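Wudo Replacement Lint Filter for Condenser Tumble Dryers

Compatible models: Lolomholm TD9, TD9B, TD9-C, TD12, TD12B, TD12-C, TD12W, Bartoš 598, 598A, 598A-L, 598 Slim, Irent C100, C100B, C100-W, Irent C100 Plus. Also replaces part numbers LH-598-12, LH59812, LH598-12B, BT598F, BT-598-F, IR100LF, IR-100-LF.

Please check the rating plate before ordering. On most machines it is inside the door, at the bottom of the opening. On the Bartoš 598 Slim it is on the back panel. The letters after the model number usually refer to the colour or the door hinge and make no difference to the filter. The Lolomholm TD9 made before June 2012 takes a shorter filter and is not covered by this listing.

What you get
1 x fold-out lint filter, two-part
1 x foam strip for the lower seal
Fitting leaflet

Details
Brand: Wudo
Type: door filter, condenser and heat pump dryers
Frame: grey plastic
Mesh: fine polyester
Pack size: 1
Guarantee: 12 months

This is a replacement part made by Wudo to fit the machines listed. It is not supplied by the dryer manufacturers.

Fitting
Switch the dryer off at the wall. Open the door and lift the old filter straight up. If it sticks, move it gently from side to side. Wipe out the slot with a dry cloth and run a finger along the bottom, where fluff collects. Peel the backing from the foam strip and press it along the lower edge of the slot. Push the new filter down until it clicks. The door will not close fully if the filter is in back to front.

The foam strip is not needed on the Irent C100 Plus, which has its own rubber seal.

Care
Clean the filter after every load. Open it out, roll the fluff off with your fingers and close it again. Every few weeks rinse it under a warm tap and leave it to dry completely before it goes back in. Do not use a stiff brush or put it in the dishwasher. Tumble dryer sheets leave a coating on the mesh that water will not always pass through, and a little washing-up liquid will shift it.

Replace the filter if the mesh is torn or has come away from the frame. Longer drying times and fluff on dark clothes are the usual signs.
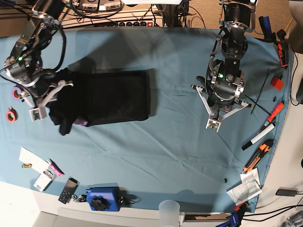
Bought for a Bartoš 598A and it went in with a firm push. Black T-shirts were coming out covered in bits with the old one and they are much better now. The foam strip was a touch long so I trimmed it with scissors. Four stars as the leaflet print is tiny.

Delivery and returns
Orders placed before 12 noon on a working day are sent the same day. Unused filters can be returned within 30 days in the original bag. We cannot take back a filter once the foam strip has been stuck down, unless it is faulty.

Often bought with
Wudo condenser sponge, Irent C100
Wudo door seal, Lolomholm TD12
Drain hose clip, pack of 9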